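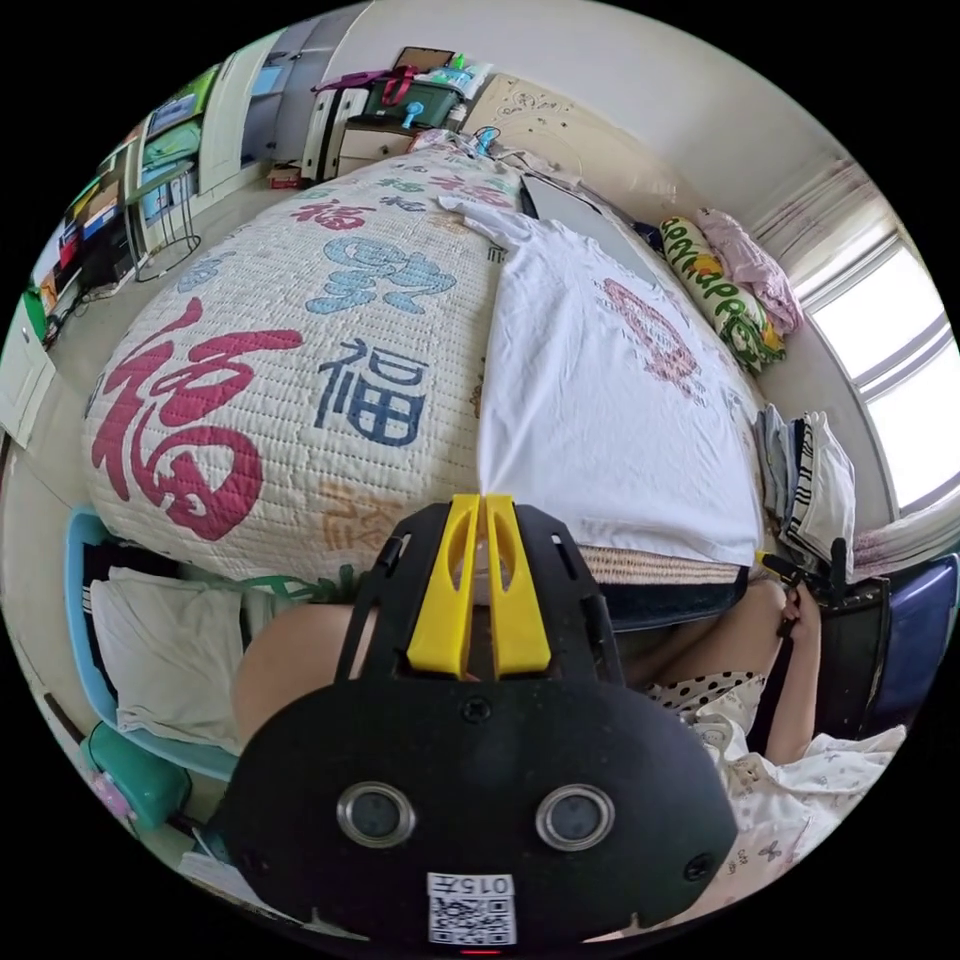
A white short-sleeved T-shirt, the garment most often handed in at Flestley collection points.

Flestley opens second textile collection point in Zostden

Zostden, March - The clothing reuse company Flestley will open its second collection point in Zostden at the end of this month. The new point is located in the former post office on Dreltar Street, next to the bus station, and will receive used clothes, bed linen and towels from private households.

The first collection point, in the Huanca shopping arcade, has been open for two years. In the past year it received 715 bags of textiles. According to the company, many residents from the southern part of the town asked for a place which they can reach without a car, and the new address was chosen for this reason.

Residents can bring clean and dry textiles in closed bags. Clothes with small damages, for example a missing button or an open seam, are also accepted. Shoes are accepted only in pairs and tied together. Pillows, duvets, carpets and wet textiles can not be taken. The opening hours will be from 9 a.m. to 6 p.m., and there will be no fee.

After collection, all items are sorted by hand. Clothes in good condition are sold in the Flestley shop at low prices or given to local families through the social office of the town. Cotton items which are too worn for sale, such as old T-shirts and sheets, are cut into cleaning cloths for workshops and garages.

"We are glad that the people of Zostden use our service so much," the company states. "In the arcade we had often no more space in the afternoon. With the second point we can receive the bags the whole day, and the waiting will be shorter."

On the opening day, from 10 a.m., visitors can learn how to repair a torn hem and how to remove common stains from white cotton. There are 135 places for these short courses. They are free of charge, but a registration at the counter in the Huanca arcade is necessary. Each participant may bring one own garment to work on - needles and thread will be provided.

The collection point in the Huanca arcade stays open with unchanged hours.

Press contact: Flestley, Press Office, Dreltar Street, Zostden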